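Zillmont House, laundry room
Appliance and room safety check
Checked by: Oddur Damgaard
Date: 16th May
Appliance: front-loading washing machine, white, free-standing
Previous check: July last year

Marking: OK / Action / Not checked. Comments go on the line under each item.

1. Electrical

1.1 Plug and socket: OK
No scorching on the pins or faceplate. Fuse seated properly.

1.2 Supply cable: OK
Full length looked at with the machine pulled forward. Not trapped under the feet.

1.3 RCD test button: OK
Tripped at first press and reset.

1.4 Extension leads in use: OK
None at the machine. The Lerkik extension lead listed last July has been taken out of the room.

2. Water supply and drainage

2.1 Inlet hose, cold: Action
Slight bulge near the tap end. Replace with a new hose and washers. Do not reuse the old washers.

2.2 Isolation tap: OK
Stiff but closes fully.

2.3 Drain hose: OK
Clipped at the standpipe. Hook height 465 mm above the outlet, unchanged.

2.4 Pump filter: Action
Lint and one hair grip removed. Cap thread cleaned. To be opened every 5 weeks; the log sheet shows a gap of nearly double that in spring.

3. Position and stability

3.1 Level: OK
Spirit level used front to back and side to side. Rear left foot turned down slightly and lock nut tightened.

3.2 Movement on spin: OK
Run at full speed with a mixed load. No walking.

3.3 Worktop clearance: Not checked
The Egger worktop is stored in the corridor and has not been refitted. Measure once it is in place.

3.4 Floor: OK
Dry at time of check, no lifting at the joints.

4. Door, seal and drum

4.1 Door hinge: OK
No drop when fully open. Screws tight.

4.2 Door latch: OK
Hook springs back freely. Door lock engages on start and releases after the cycle. Delay on release is normal for this model.

4.3 Door glass: OK
No chips or cracks. Wipe the inside of the bowl weekly, as residue collects at the lower edge and can stop it closing against the seal.

4.4 Door seal: Action
No tears. Grey film in the lower fold. Clean with a cloth and warm water and leave the door open between washes.

4.5 Drum: OK
Turned by hand, no scraping. Perforations and paddles felt for burrs with a cotton cloth, none found. 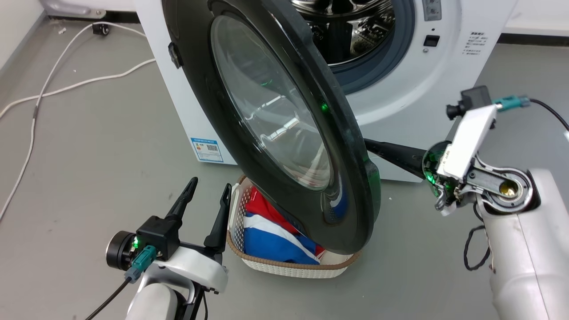
Items 4.1 to 4.5. Door fully open, laundry basket on the floor beneath it.

4.6 Basket position: Action
Basket may stand under the door during loading and unloading only. Move it clear before the door is closed and do not leave it there overnight. Check for small items dropped between basket and machine.

5. Labels and instructions

5.1 Instructions on front panel: Action
Printed text is in Chinese only. Fix an English sheet to the wall at eye level.

5.2 Energy label: OK
Still attached, lower left of the front. Leave in place.

5.3 Detergent: Action
Praren powder was kept in an unmarked tub. Return to original packaging and store on the upper shelf.

6. Follow-up

Items 2.1 and 5.3 to be closed within 7 days. Machine may be used in the meantime if the tap is shut after each wash. Remaining actions by the next check.

Hose and washers to be charged to job 325.

Signed: O. Damgaard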